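**Kalari e. V. - Mieterberatung Solau**
**Pressemitteilung, 2018-02-07**
Zur sofortigen Veröffentlichung

# Möblierungsindex für Solau: Viel Dezimalstelle, wenig Auskunft

*Kalari e. V. hält den von Animura angekündigten Index für möblierte Wohnungen in der vorgelegten Form für unbrauchbar und rät davon ab, Mieten damit zu begründen.*

Solau. Der Portalbetreiber Animura will ab Juni einen „Möblierungsindex“ veröffentlichen, der Vermietern und Mietern in Solau den angemessenen Zuschlag für möblierte Wohnungen nennen soll. Das Unternehmen spricht von Transparenz. Der Mieterberatung Kalari e. V. liegt das Methodenpapier seit kurzem vor. Transparent ist daran bislang vor allem die Absicht, aus geforderten Mieten übliche Mieten zu machen.

Nach den Angaben im Methodenpapier stützt sich der Index auf 2.723 Inserate aus dem eigenen Portal. In 2.016 davon fehlt eine Liste der mitvermieteten Gegenstände. Es steht dort „möbliert“, „komplett möbliert“ oder „hochwertig möbliert“, und das genügt Animura offenbar, um daraus auf den Wert der Möbel zu schließen. Wie das gehen soll, wird auf einer halben Seite mit dem Begriff „Ausstattungsvermutung“ erklärt. Vermutet wird durchweg zugunsten des höheren Betrags.

„Wenn ich nicht weiß, ob in einer Wohnung ein Bett steht, kann ich nicht ausrechnen, was das Bett im Monat kostet“, sagt Fidelina Huanca, Vorsitzende von Kalari e. V. „Animura kann es anscheinend doch, und zwar auf den Cent.“

## Was der Index misst

Grundlage sind Angebotsmieten. Was am Ende im Vertrag steht, erfasst das Portal nicht. Inserate, die wegen überzogener Forderungen lange online bleiben und mehrfach neu eingestellt werden, gehen nach unserem Verständnis des Papiers auch mehrfach in die Berechnung ein. Eine entsprechende Nachfrage hat Animura mit dem Hinweis beantwortet, Dubletten würden „algorithmisch berücksichtigt“. Ob berücksichtigt hier herausgerechnet heißt, blieb offen.

Für eine Zweizimmerwohnung in mittlerer Lage kommt der Probelauf auf einen Zuschlag von 294 Euro im Monat. Kalari hat gebeten, diesen Betrag auf Möbel, Küche, Hausrat und Abnutzung aufzuteilen. Die Antwort: Eine Aufteilung sei „nicht Gegenstand des Modells“. Wer als Mieterin wissen möchte, wofür sie das Geld bezahlt, erfährt es also auch mit Index nicht.

Hinzu kommt die Frage nach dem Alter der Einrichtung. Ein Sofa aus dem Vorjahr und eines, das schon mehrere Mietparteien hinter sich hat, sind im Modell dasselbe Sofa. Eine Abschreibung ist nicht vorgesehen. Das Methodenpapier spricht von „wertstabilen Ausstattungsmerkmalen“ und nennt als Beispiel ausgerechnet Matratzen.

## Der Posten „Küche plus“

Besonders großzügig fällt die Kategorie „Küche plus“ aus. Sie wird vergeben, sobald ein Inserat über die Einbauküche hinaus Kleingeräte und Zubehör erwähnt oder auf Fotos erkennen lässt. Eine Mindestmenge gibt es nicht, eine Qualitätsprüfung auch nicht. Toaster, Tischbackofen, Kanne, Schneidebrett: Solche Dinge sind im Alltag nützlich, und wir haben nichts dagegen, wenn sie mitvermietet werden. Fraglich ist, warum sie Monat für Monat neu bezahlt werden sollen.
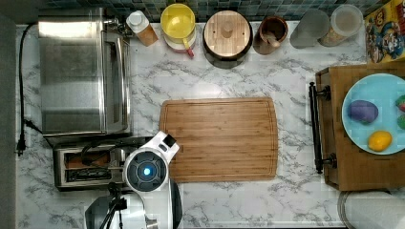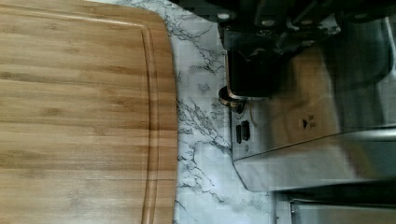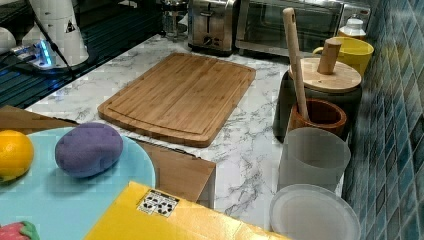
Schneidebrett aus Bambus, dahinter Toaster und Tischbackofen. 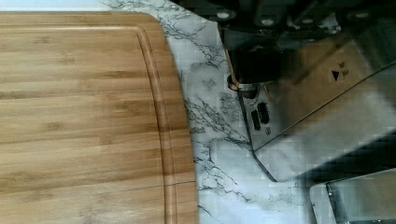
## Gutachten mit engem Auftrag

Animura verweist zur Absicherung auf eine Stellungnahme des Sachverständigenbüros Šimko. Wir haben sie gelesen. Das Büro bestätigt, dass die Berechnung rechnerisch richtig ausgeführt wurde. Ob die Ausgangsdaten etwas taugen, gehörte laut Einleitung nicht zum Auftrag. In der Pressearbeit von Animura wird daraus ein „unabhängig geprüfter“ Index. Das halten wir für eine sehr freie Zusammenfassung.

Hywel Lloyd, der bei Kalari die Mietberechnungen betreut, hat die Stellungnahme für den Verein ausgewertet: „Geprüft ist, dass richtig addiert wurde. Das freut mich. Ich hätte gern noch gewusst, was addiert wurde.“

Das Büro Šimko selbst hat auf Anfrage mitgeteilt, es äußere sich nicht zur Verwendung seiner Stellungnahmen durch Auftraggeber. Dagegen ist nichts einzuwenden. Wer den Index demnächst in einem Mieterhöhungsschreiben findet, sollte es trotzdem wissen.

## Was in der Beratung ankommt

In der Sprechstunde von Kalari liegen schon jetzt Verträge auf dem Tisch, in denen ein pauschaler Zuschlag steht und als Begründung das Wort „marktüblich“. Inventarlisten fehlen oft ganz oder beschränken sich auf Angaben wie „diverse Schränke“. Beim Auszug ist das Inventar dann plötzlich sehr genau bekannt, bis hin zum Messbecher, der angeblich einmal da war.

Nam-gil Wi aus dem Beratungsteam rechnet damit, dass der Index diese Praxis eher festigt: „Bisher musste sich ein Vermieter wenigstens selbst eine Zahl ausdenken. Künftig kann er auf eine verweisen, die aus lauter ausgedachten Zahlen gemittelt ist.“

Ob es so kommt, wird sich nach der Veröffentlichung im Juni zeigen. Wir ließen uns gern eines Besseren belehren. Die bisherigen Auskünfte von Animura geben dazu wenig Anlass - auf unser letztes Schreiben kam eine Einladung zu einem Webinar.

## Forderungen

Kalari e. V. hat Animura drei Punkte schriftlich vorgelegt:

1. Inserate ohne Inventarliste werden nicht ausgewertet.
2. Alter und Anschaffungspreis der Einrichtung gehen in die Berechnung ein, die monatliche Abnutzung wird gesondert ausgewiesen.
3. Der Index wird deutlich als Übersicht von Angebotsmieten gekennzeichnet und nicht als Maßstab für Angemessenheit beworben.

Eine inhaltliche Antwort steht aus. Der Stadt Solau empfehlen wir, das Zahlenwerk bis dahin weder zu verlinken noch in eigenen Broschüren zu zitieren. Nach unserer Kenntnis wird im Rathaus über beides gesprochen.

## Hinweis für Mieterinnen und Mieter

Wer eine möblierte Wohnung anmietet, sollte vor der Unterschrift eine Inventarliste mit Zustandsangaben verlangen und sie bei der Übergabe gemeinsam mit der Vermieterseite durchgehen. Mündliche Zusagen („das Regal kommt noch“) gehören in den Vertrag. Schreiben, die sich auf den Möblierungsindex berufen, nimmt die Beratungsstelle gern in Kopie entgegen, auf Wunsch anonymisiert.

**Über Kalari e. V.**
Kalari e. V. berät Mieterinnen und Mieter in Solau zu Vertrag, Nebenkosten und Kündigung. Der Verein finanziert sich aus Mitgliedsbeiträgen und Spenden.

**Pressekontakt**
Blažena Trnka, Presse
Přemysl Tichý, Vertretung

Das Methodenpapier von Animura und unser Schreiben mit den Forderungen schicken wir Redaktionen auf Anfrage zu. Abdruck frei, Beleg erbeten.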